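Portable PA: Pre-Event Inspection Checklist, with Comments
Trefor Morris, Hopkin Sound Hire. February revision, replaces the laminated one in the van.

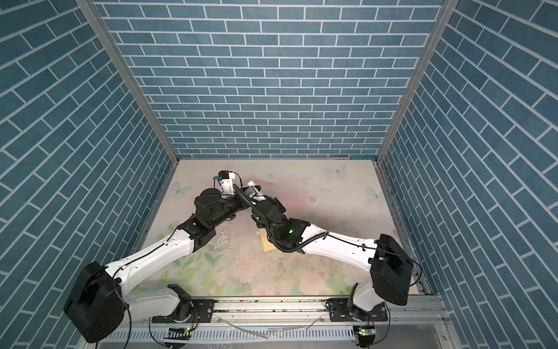
Blue brick on three walls, pastel flowers on the floor.

Work through the list in order and initial each item. The comments are mine and come from years of finding things out at the wrong moment. "OK" is a valid entry. "Should be OK" is not. Whoever wrote "sounded fine last time" on the Dernik Hall sheet has been spoken to.

1. MAINS AND DISTRIBUTION

1.1 Inspect every power cable along its full length for cuts, crushed spots and exposed conductors.
Comment: Full length means uncoiled. The damage is always in the part you left on the reel.

1.2 Plugs and connectors: no cracks, no scorch marks, strain relief tight, ground pin present.
Comment: If you find a plug with the ground pin removed, cut the whole plug off and bring it to me. Ground lifts on the audio side are done with a transformer isolator, of which we own 8. There is no ground lift on the power side.

1.3 Press the test button on each GFCI. Confirm it trips, then reset.
Comment: Do this before the amplifiers are on.

1.4 Test venue outlets with the plug-in tester before connecting anything.
Comment: Lurever Community Center, stage left, lower outlet: hot and neutral reversed. Reported twice. Still reversed. Use stage right.

1.5 Load per circuit worked out and written on the sheet.
Comment: The catering urn is always on your circuit. Go and find the urn.

2. LOUDSPEAKERS AND STANDS

2.1 Stand legs fully spread, locking collar tight, safety pin through the pole.
Comment: Three of the pins went missing last season and were replaced with whatever was in somebody's pocket. A tent peg isn't a safety pin. Proper ones are in the Bokent case, top tray.

2.2 Pole cup on the cabinet undamaged, no wobble with the speaker seated.
Pass / Fail / Tagged out

2.3 Grille screws present and tight. Handles don't move.
Comment: A loose grille will buzz at one note only, and the bride's uncle will sing that note.

2.4 Sandbags on stands outdoors, and indoors wherever the public can reach them.
Comment: The public can reach them everywhere.

2.5 Any speaker hung overhead: rated hardware only, secondary safety bond fitted, shackle pins moused.
Comment: If you are unsure about any part of this item, the speaker goes on a stand. I won't argue with you and neither will the client, once I've talked to them.

3. AMPLIFIERS AND PROCESSING

3.1 Fan intakes clear, filters clean, rack doors off front and back.
Comment: Rack 2 shut itself down at Lurever with the rear door on. It was right to.

3.2 Gains fully down before power on. Amplifiers on last and off first.
Comment: Everyone knows this. We still replaced two high-frequency drivers last year.

3.3 Confirm the correct preset is loaded for the cabinets in use.
Comment: The preset named FINAL is older than the one named FINAL NEW. Use the one named TREFOR.

3.4 Limiters on and locked.
Comment: The passcode is not on this sheet, and asking the DJ to guess it is no longer considered funny.

3.5 Polarity check on every box, one at a time, with the clicker and the phone app.
Comment: If the bass gets bigger when you walk away from the middle of the room, you skipped this one.

4. CABLE RUNS

4.1 No cable crosses a fire exit, taped or otherwise.

4.2 Where people walk, use ramps. Where ramps run out, go overhead. Tape is for edges.
Comment: We bought 400 feet of ramp so that this item could be short.

4.3 Speaker cable and mic cable kept apart from power. If they must cross, cross at a right angle.

4.4 Spare cable coiled and stowed out of sight.
Comment: Over-under, please. I can tell.

5. LEVEL AND HEARING

5.1 Sound meter battery good, calibrator checked, reading written down.
Comment: The meter asset number is 649. If yours says something else, you have the one that was dropped.

5.2 Readings taken at the front row, the mix position and the bar.
Comment: The bar staff are there all night and didn't buy a ticket. Offer them earplugs before they ask.

5.3 Earplugs in the crew box: at least 17 pairs, still sealed.

5.4 Venue limit, if there is one, written on tape across the top of the desk.
Comment: In large figures. Guest engineers lose the ability to read small ones at the first chorus.

6. WIRELESS

6.1 Scan on site, not in the parking lot.

6.2 Fresh batteries at doors, all packs, regardless of what the little bars say.
Comment: The little bars have lied to us at a funeral.

6.3 All transmitters muted when not on a person who is about to speak.
Comment: See also: restroom, mayor's assistant.

7. FAULTS AND SIGN-OFF

7.1 Anything that fails gets a red tag, the fault in words, and your initials. "Bust" isn't a fault in words.

7.2 Tagged items travel home in the Bokent case, bottom section, and stay there until they've been looked at on the bench.
Comment: Removing a tag does not repair the item. We have tested this thoroughly.

7.3 Completed sheet goes in the folder behind the driver's seat before the van leaves.

Inspected by: ____________
Time completed: ____________
Items tagged out: ____________
Outstanding from last sheet: left monitor wedge, intermittent crackle, input socket suspected. Lurever outlet, as above.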